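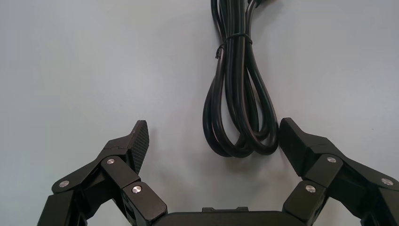
Chapter 7
Chores and Small Jobs: What Machines Can and Cannot Do Yet

7.1 The question

For most of the period covered in Part One, the work given to robots was chosen to suit them. Parts arrived in the same place, in the same position, at a fixed rate. Welding, painting and pallet stacking were automated early on those terms. The work discussed in this chapter was not chosen in that way. It includes folding towels, loading dishwashers, sorting returned goods, clearing benches and putting cables into boxes. People do these jobs with little training and seldom describe them as skilled.

The question is whether machines can do them yet. A short answer is that many can be done once, some can be done often, and very few can be done all day without a person nearby. The rest of the chapter explains what separates these three levels and how to tell which one a given report is about.

7.2 Three levels of performance

A demonstration shows that a task is possible. One success is enough, and the conditions may be arranged in advance.

A trial shows how often a task succeeds. The starting conditions vary, failures are recorded, and the rules for stopping are set before the first attempt.

A deployment shows whether the task is worth automating. It counts the time a person spends clearing faults, resetting the work area and checking the output. A machine that does well in a trial can still fail here if each fault takes longer to clear than the job takes by hand.

Reports often move between these levels without saying so. When reading one, note the number of attempts, who placed the objects, and what happened after a failure.

7.3 Soft and jointed objects

A rigid block has a position and a direction. Six numbers are enough to say where it is. A cable, a shirt or a plastic bag has no such short description. Its shape changes when it is lifted, and the change depends on where it is held. Two loops of the same cable may lie across each other so that pulling one moves both. Tying the cable into a bundle removes part of the difficulty, but the loops can still bend, spread or catch on a neighboring part.

Cables bring a second problem. Black insulation is shiny and narrow, and many depth sensors return poor readings from it. A planner may receive a usable outline of the bundle and almost no information about which strand lies on top. Whether the grip should close on the loops or near the tie then has to be decided from incomplete data. A person makes the same choice partly by touch, and corrects it after contact.

7.4 Case: accessory packing at Plirdale

Plirdale packs replacement parts for small appliances. In April the firm began a trial of one packing step, in which a tied power cable is picked from a flat surface and placed in a carton. The trial was planned by Natália Leitão and run on the floor by Kenneth Bautista.

The log holds 3,053 attempts. Of these, 1,412 used cables set down by hand in a fixed direction, and the remainder used cables dropped from a chute. Bautista logged the two groups separately, a practice recommended for the exercises at the end of this chapter. The failures fell into four types:

Missed grasp: the fingers closed without holding the cable.
Partial grasp: one or more loops stayed outside the fingers.
Late drop: the cable left the grip during transfer.
Bad placement: a loop or plug end remained over the carton edge.

Partial grasps caused the most argument. Leitão counted them as failures even when the cable reached the carton. Rui Marinho, who wrote the acceptance rules, wanted them counted as successes — the customer receives the same carton in either case. The rule finally adopted followed the carton, and partial grasps were kept in a separate column. Section 7.6 returns to this choice and its effect on the reported success rate.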